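Help Center > Voter Services > Candidate Filing > Closed Tickets

Primary results upload rejected, Sikdale district assembly seat
Opened by: Jessie Yule
Assigned to: Callum Moncrieff
Product: Wusance filing portal
Status: Closed, fixed

Hello, and thank you in advance to whoever picks this up. I handle filings for our party's Sikdale branch, and I've been going back and forth with the portal since yesterday evening, so please forgive me if I put in more than you need. I'd sooner give you too much than have you write back asking for it, especially with the filing window as short as it is.

We held our primary for the district assembly seat, we have a winner, and we have the signed return from the presiding officer. What we can't do is get the portal to agree that any of this happened. When I go to Candidates, then Submit Nominee, the page shows a red banner reading "No primary on record for this seat" and the Submit button stays gray. I can type in the nominee's details and save them as a draft, but that's as far as it goes.

I did upload the results sheet. It went in as a spreadsheet with one row for each polling unit, and the total at the bottom is 2,665 votes. The portal thought about it for a while, gave me a green check mark, and sent me a receipt by email. So on one page I have a receipt for a primary, and on another page I'm told we never had one. You can imagine how that went over at our branch meeting, where a couple of people were ready to believe the other side had something to do with it. I told them I thought it was more likely a computer problem, and I'd love to be able to go back and tell them I was right.

What I've tried so far:

- Logged out and back in, on two browsers
- Uploaded the same sheet again (I got a second receipt, and I hope that hasn't made things worse)
- Checked the seat name against the official list, letter by letter
- Asked Jasunia, our neighboring branch, whether they were seeing the same thing. They weren't, and their nominee went through on the first try

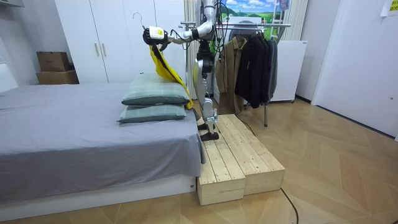
Callum Moncrieff: Hi Jessie, thanks for all of this, it really does help, and no, the second upload hasn't hurt anything. The portal keeps the newest one and files the older one away. I can see both of your receipts on my side and I can see the red banner too, so you're not imagining it. Could you tell me two things? First, did you fill in the "Primary type" box when you set up the event back in September, or leave it on the default? And second, is your spreadsheet one long list, or is it split over more than one tab? I have a hunch, but I'd like to rule the simple things out first. Your draft nominee is safe in the meantime, so please don't delete it.

Jessie Yule: Good morning, Callum, and bless you for getting to this so quickly. I went back and looked, and the primary type says "Direct," which is correct, we had members voting at their own polling units all day long. I don't remember choosing it, but I must have, as the history line has my name next to it.

As for the spreadsheet, it's one tab, though it is a long one. I should mention that I didn't build it from your template this time. Our old template had gone missing along with the laptop it lived on, so I used the one that the Lui branch passed along to us. The columns looked the same to me. Polling unit, accredited voters, votes for each aspirant, spoiled ballots, total. The only difference I noticed is that theirs has a column near the end for the ward number, where ours used to have it near the front. I figured the portal would read the headings and sort that out for itself, but perhaps I was giving it too much credit!

I also opened the receipt again and read it properly, which I should have done the first time. Near the bottom, in small gray type, it says "16 rows held for review." I had taken that to mean somebody would look at them in due course. Does it mean something worse than that? Those rows are all from the same ward, the big one by the river, and it was the last to report that night. We had to wait for the return to be driven over, and I typed that ward in by hand myself, long after supper, so if there's a mistake anywhere I'd look there first.

One more thing, and then I'll let you work. The deadline for nominees is very much on my mind. If this can't be fixed in time, is there a paper form we can hand in so there's something on record with our name on it? I'd much prefer to do it properly through the portal, but I don't want our members to have voted for nothing over a column being in the wrong place.
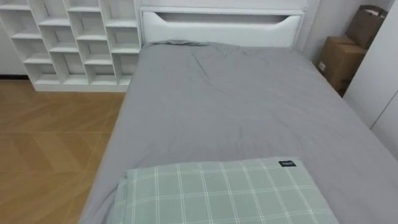
I've attached the spreadsheet exactly as I uploaded it, plus a scan of the signed return, so you can compare the two. The totals match. I went through them with a ruler and a pencil last night and then again over breakfast.

Callum Moncrieff: Found it, and it's a bit of both. The ward column being moved is fine, the portal does read the headings. The trouble is in your held rows, where the vote totals over 1,000 were typed with a space in place of the comma. The portal read those as text, held the rows, and marked the whole primary as incomplete. "Incomplete" and "not on record" share the same banner, and I've asked our developers to split them up because the wording scared you for no good reason. I've corrected the format only, no figures were changed, and the edit is in your log. Could you try Submit Nominee again?

Jessie Yule: It went through! I have a nominee number and everything, and the banner is gone. I've printed the confirmation for the branch file and sent a copy to our chair. Please do close this out, and I'll ask Lui to put a note about commas at the top of their template.

Ticket closed by Callum Moncrieff, 9 January 2019

Contact Wusance Support | Copyright Wusance | Back to top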